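Keep the Ugly Ones

I have a confession to make about the way I used to spend my Friday afternoons. I would sit down with a coffee, open up the week's demonstrations, and throw away every one that made me wince. A slow approach, gone. A dropped part, gone. A grab where the person driving the arms clearly changed their mind halfway down and went for something else - gone, gone, gone. I felt great about it, too. It was like weeding a garden. By the time I went home the folder was smaller and prettier, and I figured the policy we trained on it would come out prettier as well.

I don't do that anymore, and I want to make the case that you shouldn't either, at least if you're working at the kind of scale we are. Which is small! We're a little outfit called Plurnstead, we have a couple of two-armed setups, and we teach them to put things together by having a person drive the arms while everything gets recorded. If you have a warehouse full of stations and people driving them day and night, you can probably afford to be picky. We can't, and I think being picky was hurting us in ways that took me far too long to see.

The task we've been living with since September is a gear job. You have a round plate, you have some metal gears, and the gears have to end up on the plate where they belong. It sounds like a toy for a three-year-old, and I've watched a grown man with two engineering degrees sweat through his shirt trying to do it through a pair of grippers. The teeth have to line up with the neighbor's teeth. The bore has to find its place. If you come down a hair crooked, the gear sits there looking fine and isn't fine at all, and you don't find out until you nudge it.

So we did what everybody does. We wrote a short set of rules for the drivers (we call them drivers, I know some places say operators) and the rules all leaned the same way. Start with the arms parked in the same spot. Move smoothly. Don't hesitate. If you drop one, stop and start the episode over. Our first real batch was 100 episodes recorded under those rules, and I cut it down on one of my happy Fridays to 43. They were gorgeous. You could have shown them to your grandmother.

And the thing we trained on them was an absolute diva. When the gear lay where gears had always lain, it did the job like a dream. Slide that gear over by the width of a couple of fingers and it would get close, miss, and then just sort of hang there. It had no idea what a miss was. How could it? I'd personally removed every miss from its life.

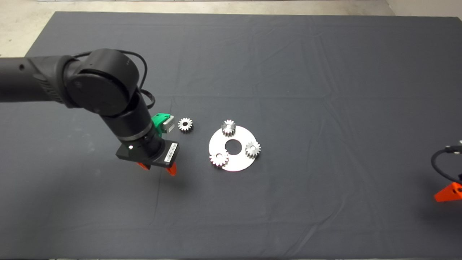
The part that bugs me most, looking back, is that the recovery is where all the skill is. Anybody can pick up a gear that's lying flat in the open. You watch a good driver for an hour and what you notice is how they handle the moment after it goes wrong - the tiny back-off, the quarter turn, the second try from a slightly different side. That's the stuff I'd pay money for. We were getting it for free, all day long, and I was dragging it into the trash because it made the episode run long.

It was Marwan Atallah who finally talked me around, and he did it in the most annoying way possible, by being right in front of other people. Marwan drives more than anyone else here and he had started to hate the rules. He told me that when he knew a drop meant starting over, he drove scared. He'd creep in on the gear, stop above it, line up, stop again. None of that was how he would do it if he were left alone. So my lovely clean episodes weren't even a record of somebody doing the job well. They were a record of somebody trying not to get deleted.

I argued with him for a week, I'll admit that. My side of it went like this: the machine copies what it sees, so if you show it fumbling you get a fumbler. That's a perfectly sensible thing to believe, and there's some truth in it. If a driver drops the gear on every approach, then sure, the policy is going to pick up some dropping. I've seen a version of ours that had learned a useless little pause from a driver who liked to scratch his nose before closing the fingers. (We love him. We asked him to scratch between episodes.)

But a fumble followed by a fix is a different animal from a fumble. What the machine gets from it is a look at the bad place and a way out of the bad place, and it's going to end up in the bad place whether you like it or not. The real table isn't the tidy table. Cloth bunches up. Lighting changes when somebody rolls the door open. Somebody leans on the stand between runs and now everything is off by a smidge. I'd much rather it had been there before.

So we changed the rules, and the new ones fit on a sticky note. Finish the job however you'd finish it. If you drop a gear and can reach it, go get it. Put the loose gear down somewhere new each time, and let somebody else choose the spot if you catch yourself being nice to yourself. That last one matters more than it sounds. Left alone, every one of us puts the gear in the same comfy place, a little to the near side, easy to grab. I do it too. I swore up and down that I was mixing it up, and then we plotted where I'd been putting it and it looked like somebody had sneezed on one corner of the page.

We also quit resetting to an empty plate every single time. Sometimes the driver starts with one gear on, sometimes with most of them on and a single one left to go. This was Marwan's idea as well and I was snooty about it, since it felt like cheating to skip the early steps. But the last gear is the hard one! It has to get along with what's already there. When every episode starts from nothing, you get just one crack at the hard part per recording, at the very end, when the driver is tired and wants lunch. Starting partway in means you get that moment over and over while people are fresh.

Now for the other side, because I don't want to sound like I've joined a cult. There are episodes I still throw out. If a cable snags and the arm gets yanked around, that's out. If the two arms bump each other hard enough that somebody says a word, that's out. If a camera froze, if the recording and the motion don't line up, if somebody reached in with a bare hand to help things along, out. Those aren't ugly examples of the job, they're examples of something else. I also toss the ones where the driver gave up, though I keep them in a separate folder we named Vosby after an old parking lot where everyone at the office has lost a car at least once. I haven't found a use for them yet. I have a feeling I will.

And I do still look at everything, or as much as I can stand. My old Friday habit wasn't wrong in that way. You learn an awful lot by watching your own data with your chin in your hand. What I'd change is the question I was asking. I used to ask if an episode was good. I try now to ask whether it shows the table in a way I haven't already got plenty of, and it's surprising how often the pretty ones flunk. After the first 21 or so perfect pickups from the same side, I'm not sure the next one is worth the disk it's sitting on.

A friend over at Hamdan read a draft of this and told me I was making a virtue out of sloppiness. They run things very tight there, same start, same path, strict time limit, and they get good results with it. Fair enough. Their parts come in on a fixture, always in the same place, and if my parts came in on a fixture I'd probably be tight too. Mine come out of a bin and land on a cloth. I think people borrow habits from each other in this field without checking whether they've got the same problem, and I was as guilty as anyone. I picked up my idea of a clean episode from a talk I saw years ago, about a job with nothing loose in it at all.

What I'd really like to see is for people to publish their mess along with their numbers. Tell me how many episodes you recorded and how many you kept, and why the others went. Tell me if your drivers were allowed to try again. I've read so many write-ups where the count of demonstrations is right there in the first paragraph and I have no clue whether that's everything or the cream off the top. Those are two very different amounts of work, and if you're a small shop trying to plan out the next month, it makes a huge difference which one you believe.

We're starting on a new plate in the new year, the Irham one, with smaller teeth and a tighter fit, and Marwan has already informed me that he plans to drop a lot of gears. I've told him to go ahead. I've also moved my Friday coffee to the stool beside the station, where I pick the spots for the loose gear and he complains about every one of them.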